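Brusach comparison

The Brusach comparison is a bench and field method for judging two-fingered grippers against one another, used mainly for hand-held grippers and for the robot arms that later carry the same fingers. It takes its name from the Brusach workshop, where it was first written down by Hamisi Odera as a set of notes for new testers. Its great charm is how little it needs: a gripper, an ordinary desk or shelf, and a stack of score sheets.

Background

Early trials at Brusach were done on a bare metal bench with machined blocks. Grippers that did beautifully there often struggled with household objects, and Odera argued that the blocks were hiding the very differences the workshop wanted to find. In July the blocks were put away and testing moved to lived-in places such as desks, study corners and kitchen worktops, with the usual clutter left where it stood. Results spread out at once. Two finger designs that had tied on the bench, the Lillon and the Skikov, were suddenly easy to tell apart.

Method

A full comparison is made up of 200 grasps for each gripper, divided among 4 settings. The tester approaches with the fingers open, closes on the target, lifts it, holds it for three seconds and puts it back. Each grasp is marked as clean, corrected or failed. A corrected grasp is one where the tester had to shift the wrist after first contact, and many regard this middle column as the most revealing part of the whole sheet.

Drink bottles are the classic target. A clear plastic bottle asks a great deal of a gripper: the walls give under pressure, the label and the bare plastic offer different amounts of grip, and the see-through body is hard on any camera that has to find its edges.

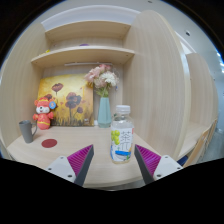

Finger pads are compared separately from the fingers that hold them. Ridged pads tend to do well on smooth, curved surfaces, where the ridges bend a little and spread the load. Flat pads give a steadier hold on boxes and books but are fussier about angle. The Rugemalira variant of the method adds a run in which the pads are swapped between two grippers halfway through, a lovely trick that shows very quickly whether a good score belongs to the pad or to the mechanism behind it.

Tip shape matters as well. Narrow, inward-leaning tips can reach between neighbouring objects without knocking them, while broad tips are more forgiving of a poor approach.

Cameras and arms

When a camera is fitted to the gripper, its view is checked before any grasp is scored. Both fingertips should stay visible when open, and the target should sit between them on approach. Wide lenses make this easier, at the price of bent lines towards the corners -- a trade most testers happily accept.

Arm trials follow the hand-held ones and use the same sheets. Pads are inspected for wear after 1000 closings.

See also

Lillon finger
Skikov finger
Rugemalira variant
Pad wear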